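Drosstead Shared Workshop
Call for participants: the Gindeck build

We are looking for people to join a robot build that has been going since last winter. The aim is an arm on a wheeled base that can fetch jars and boxes from a shelf and handle clothes at a washer and dryer. The grippers are at the stage where they need a lot of hours from a lot of hands.

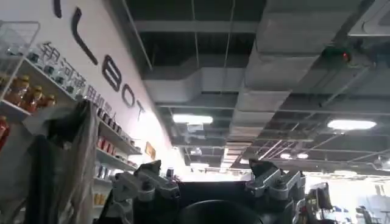
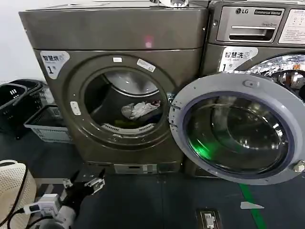
Gindeck is the name of the whole machine. Drima is the gripper, with two metal fingers, and Lyimo is the software that runs on it. You would be placed on one of the two to begin with, and most people end up doing a bit of both.

What you would be doing

Fitting and adjusting fingers, replacing worn tips, tidying cable runs. Driving the arm by hand controller through set tasks and writing down where it slips or misses. At present the two hardest jobs are picking up a single sock from the bottom of a drum and taking a jar by the lid without knocking the next one. We have a list of 106 faults, and a fair number of them are a loose screw or a badly routed cable.

Who we want

Anyone over 16. Under 18s need a parent or guardian to sign the form. You should be able to use a screwdriver and a multimeter, or be willing to learn in the first couple of sessions. Some Python would help on the Lyimo side. We are short of people who can solder neatly, and very short of people who will write up their notes the same evening.

Time and money

Sessions are in the evening and last three hours. We ask for at least two a month until the end of the build. The work is unpaid. Parts are paid for out of the build fund, which stands at nearly £2000, and bus fares are refunded if you keep the ticket. Tea is provided, food is not.

Bring safety glasses if you own a pair. Long hair must be tied back and sleeves rolled up whenever the arm is powered. The stop button is shown to everyone before they touch anything else.

How to apply

Send a few lines saying what you have made or mended before, which evenings you can manage, and whether you prefer Drima or Lyimo. Use the contact form on the workshop page and put "Gindeck" in the subject box. New people start in December.

Posted 24 November 2021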